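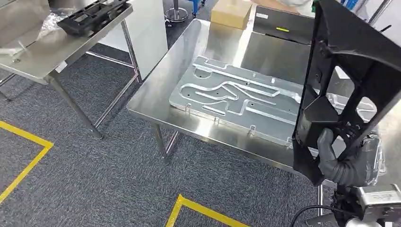 Lorraine Hapeta asked, before we had even taken our coats off, whether a demonstration day could tell a funder anything it couldn't have read in the brochure. I said I thought it could tell us a few things, if we stood in the right place and stayed after the applause. I still think so, though I came home with fewer answers than I wanted.

Parts Handling Trial: second progress report to the Ukell Fund
Lindsay Cosgrove
12/19/22

What this report covers

The first report, sent in June, dealt with the contract and the choice of task. This one covers the open demonstration that Skurkia put on at Callarthorpe, what we saw of the Paiva system there, and where that leaves the trial you are paying for. I have kept the money section short. Spending is in line with the plan and the second payment to Skurkia has not been released, for reasons given further down.

For anyone new to the file, the task is a dull one, and we picked it for that. Black molded frames come out of a bin, get turned the right way up, and are set down on a machined plate so the next station can use them. People do it all day in our two partner shops. They get sore wrists and they leave. The trial is meant to find out if the Paiva can take a fair share of that work without a second person standing next to it to put things right.

The demonstration

The floor was set up as a small version of a work area, with steel tables, the plate, blue carts stacked with bins, and yellow tape to show where things belong. Skurkia's people had clearly worked hard on it. The talk before the run was polished, a bit too polished for me, and it leaned on the word "autonomous" in a way the contract does not. The contract says "supervised." I raised this during questions and was told the two words mean much the same thing on a good day. I would like that cleared up in writing.

The run itself went well as a piece of theater. The Paiva got hold of the frames, held them up, and moved them about with more care than I expected from something that size. It is slow. I had been told this, but reading a cycle time off a sheet and standing there while it makes up its mind are different experiences, and several visitors near me began looking at their phones. I don't hold the slowness against it at this stage. I do hold it against the sales talk, which showed a sped-up film ahead of the live run and did not say that it was sped up until somebody asked.

What I looked for was the ends of each move. Anyone can make an arm swing nicely through open air. The trouble in our June tests came in the last inch, where a part has to be let go of flat and square, and in the first inch, where the fingers have to get around a thick rib without pushing the whole thing away.
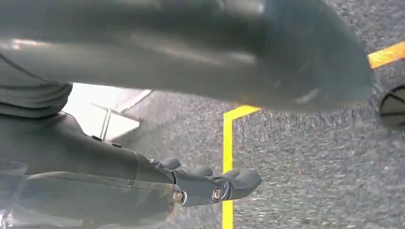

The first inch is better than it was. Skurkia has changed the way the fingers close, and the grip now comes in from the side with less of the poking and backing off that used up so much time before. I was told this is a software change only. If so, it should carry over to our shops at no cost, and I have asked for it to be put on the delivery list under that heading.

The last inch I am less sure of. The demonstration allowed a wide margin for where a part could end up, and it was hard to tell from the visitors' side if a frame was sitting properly or just sitting. Our partner shops do not have a wide margin. A frame that is a little off is a frame somebody has to go back and touch, and then we have paid for a robot and a person both. I asked if we could check the parts by hand after the run. We were given a few minutes to do it, and then the next group was brought in. I'd call what I felt encouraging, but I would not sign anything on the strength of it.

I also asked what happens when the thing loses its place. The answer was that an operator steps in, resets it, and it carries on. How often? "Rarely." I wrote the word down and put a question mark after it, and the question mark is still there.

Numbers

Here the report gets thinner than it ought to be. The plan calls for 800 logged handling attempts before the end of this phase. Skurkia's log shows 308. Part of the gap is the late arrival of the plate, which was our doing, and I don't want to pretend otherwise. Part of it is that attempts stopped almost completely while the team got ready for the open day. I understand why a company wants to look good in front of guests. I don't think the Ukell Fund should be paying for it, and I have asked that staff hours spent on the show be taken out of the next invoice.

The success rate Skurkia quoted in the talk was taken from a run of attempts picked out after the fact. When I asked for the rate across the whole log, including the ones marked "void," nobody on the stand had it. It has been promised. An attempt can be marked void for good reasons, such as a part left in the wrong bin by a person, and also for bad ones. Until I see the notes I can't say which kind these are. The log has a column for the reason and a good many rows leave it blank.

More than 300 people signed in over the course of the day. Skurkia counts this as "engagement" under section four of the agreement. I suppose it is. I would point out that section four was written with shop workers in mind, and from the badges I read most of the guests were buyers, students or other robot companies. Two people from our partner shops came, both at my asking.

The bins and the carts

This came up more than anything else in the conversations afterward, and it was not on the program at all.

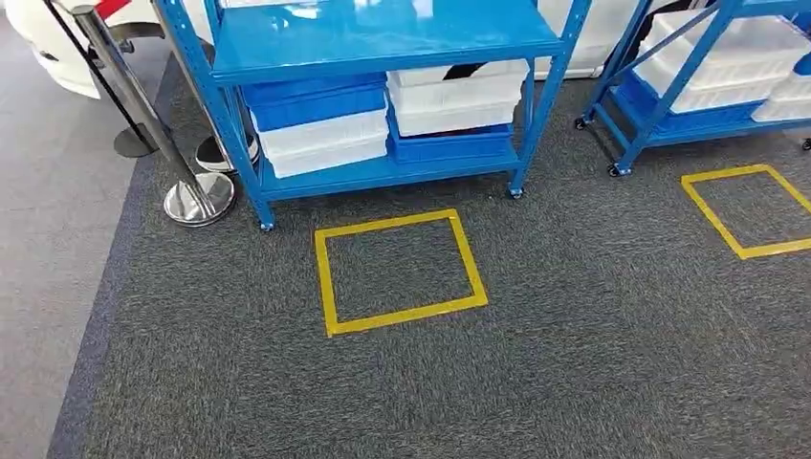 Lorraine Hapeta again: our carts are never in the same spot two days running, and no one in the shop is going to measure a square on the floor before lunch. The talk had made a good deal of how the Paiva finds its own way to the work. But if it depends on each cart being put back against a taped mark, then some of the finding is being done by whoever pushes the cart, and that ought to be said out loud and written into the site plan. The shops could live with tape. They tape off plenty already. What they can't live with is learning about it the week the machine turns up.

Skurkia's reply was that the tape is there for the people, as a guide, and that the system copes with carts that are off the mark. I asked to see it cope. We were told the schedule was tight. To be fair to them it was tight, and moving a cart in a room full of visitors with a car parked behind the ropes is not something I would have wanted to do in a hurry either. The test has been agreed for the next site visit, and I have set out what we want from it:

- one cart shifted by a hand's width and turned a little, with no warning given to the operator
- bins swapped so that the blue and white ones are stacked in a different order
- a bin with something in it that should not be there

None of that is cruel. All of it happens in both shops in an ordinary morning.

The hands

Our shops handle parts with release oil on them for much of the shift, and the question of what that does to the fingers has been open since the first report. Skurkia says wear is within what they expect. They haven't told us what they expect. I asked for the number of hours a set of fingers lasts, the price of a new set, and how long the machine is down while they are changed. I got the last one only, and it was given by a young technician who seemed to be working from memory and who I thought was the most useful person I met all day.
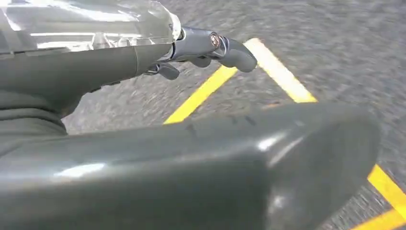 Changing a set calls for a trained person, at least for now. Neither shop has one. The budget has no line for training one, so either Skurkia includes it or we come back to you for more, and I would much sooner it was the first. I have told them so. There is also the matter of the covers on the arms, which have to come off for some of the work and which will need cleaning in a shop that throws up as much dust as ours. The care schedule we were handed is a single page and mentions cleaning once.

What I am asking for

I am not asking the Fund to stop. There is enough in the change to the grip to make the next phase worth doing, and both shops still want it. I am asking that the second payment stay where it is until three things are in our hands: the full log with reasons filled in, the cart test done as listed, and the wear figures with prices. Skurkia knows this and has not objected, though they would like the payment split. I would advise against splitting it.

I would also ask that any words the Fund puts out about the day say "supervised" and leave the success rate out. Their draft news item has it in the headline.

The rest of the attempts should be run at the partner shops if the plate can be moved safely. It will be noisier, parts will be oily and people will get in the way - and I expect the rate to drop. If it drops a lot, we need to know before the larger order is discussed.

The next report will follow the site visit. The shop managers' notes on the demonstration are short and fairly blunt and can be sent on request.

Recent items

Parts Handling Trial: first progress report
Partner shop agreement, revised section four
Questions sent to Skurkia ahead of the Callarthorpe day
Release oil and grip: what the shops told us
Ukell Fund payment schedule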